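**Tsegaye washed cotton sheet set – white, queen and king**

I've been selling bed linen out of the shop in Kenlow for 15 years now and this is the set I put on my own bed, so forgive me if I go on a bit. I get asked for "just a decent white sheet" more than anything else (more than pillows, even!) and for a long time I didn't have a good answer. Then Lensa Shiferaw sent me a sample of the Tsegaye in a plain paper parcel, I washed it with the tea towels because I'm like that, and I ordered 50 sets the same afternoon.

It's a percale, so it's crisp and a little bit dry to the touch. If you like that slippery hotel feel you want a sateen, and I'd point you to the Tromberg set instead. The Tsegaye is for people who kick the doona off at two in the morning.

**What's in the set**

- 1 fitted sheet, elastic all the way round
- 1 flat sheet with a deep turn-down at the top
- 2 standard pillowcases, envelope closure
- a drawstring bag made from the offcuts, handy for pegs

The fitted sheet takes a mattress up to 40 cm deep. If you've got a topper on as well, measure the lot together before you order – I've had a few come back because people measured the mattress on its own and forgot.

**About the creases**

They're cotton and they crease. I don't iron mine. I pull them off the line while there's still a bit of damp in them, give each one a good shake, fold it in half over my arm and put it straight back on the bed, and by the second night they've settled down to something I'm happy to look at. Ashraful Dissanayake, who works the counter with me, irons his pillowcases and nothing else. I think that's a fair compromise.

White fabric in soft folds over a padded tan edge, in the first of these two. 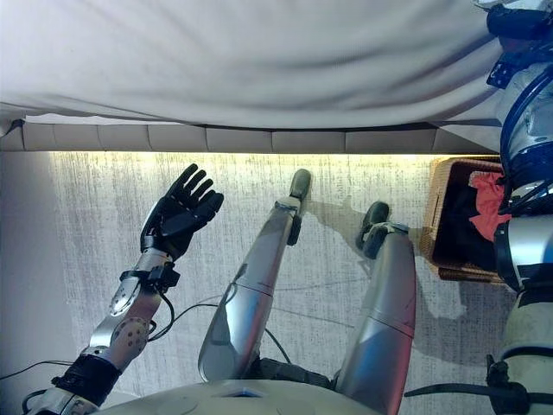
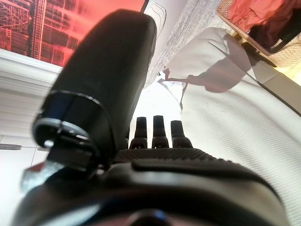 **Washing**

Warm wash, 40 degrees, ordinary powder. Go easy on the softener, it coats the cotton and you lose the crispness you paid for. I use a scoop of soda crystals every month or so when the pillowcases start looking tired. Tumble drying is fine on low. They'll shrink a touch in the first couple of washes and we've cut them with that in mind, so don't panic if the flat sheet seems enormous out of the bag!

Keep them away from anything with benzoyl peroxide in it (face creams, mostly). It won't show on white the way it does on navy, but it's no friend to coloured towels in the same load.

**Colours**

White only for now. The Jaro range comes in oatmeal and a soft grey, same sizing, slightly heavier cloth, and plenty of people mix the two – white sheets, grey pillowcases. More Jaro is due in November.

**Sizes and stock**

Queen and king are on the shelf. King single is a special order and takes a few weeks. I don't do a double in this one, sorry, there wasn't the call for it.

Pillowcases can be bought as a pair on their own. Flat sheets too, if you ring the shop and ask, though they're not on the website yet.

Product code 3401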